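The Residence at Dovadow admitted the Riton unit in October, under an agreement that the household would instruct it in person. The agreement ran to 18 pages. Article 2 provided that instruction be given by hand, the instructor guiding each limb through the motion until the unit could perform it unaided.

The first task assigned was the entrance hall. Footwear was to be taken from the tiles and placed on the metal rack, heels outward, in pairs. The Instructor, appointed for the term, took hold of the unit's wrists each morning at seven and led them down to the floor and up again. It was entered in the register that the unit offered no resistance. It was entered later that the Instructor had begun to speak to it.

By the fortieth session the canvas sneakers were considered settled. The slides remained. The Instructor's grip was firm on the cream pair and became uncertain on the green, and the unit learned both manners faithfully.
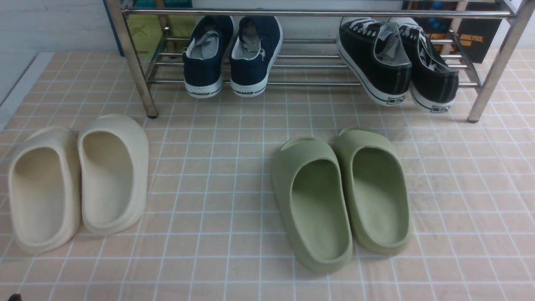 Shiferaw remarked, over the remote line from Tiltau, that the hesitation should be removed from the record before it became habit. A clean demonstration could be sent by controller that same evening. The household had only to stand clear.

The Instructor declined in writing. The term had 2 weeks to run, and the agreement did not permit substitution.

On the last morning the Instructor let go of the wrists. The unit lowered its hands to the green pair, waited as it had been taught to wait, and lifted them.

Comments (3)

marlpit: Was the hesitation ever corrected? I read it twice and hope not.

Ostler9: Article 2 made me laugh. I have signed that agreement.

tw_reader: More from Dovadow please.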